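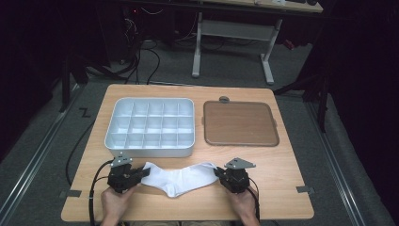

Right, new year, so I'm sorting the whole bedroom one drawer at a time. Socks first!

Found a Poltside train ticket from June in with my tights. No idea – I don't remember going.

Rule so far: if I haven't worn it in 12 months it goes in the charity bag. Already broken it for 2 jumpers.

Anyone know if the Cassim Road shop is taking donations yet? Their page still says closed and I've got 8 bags in the hall.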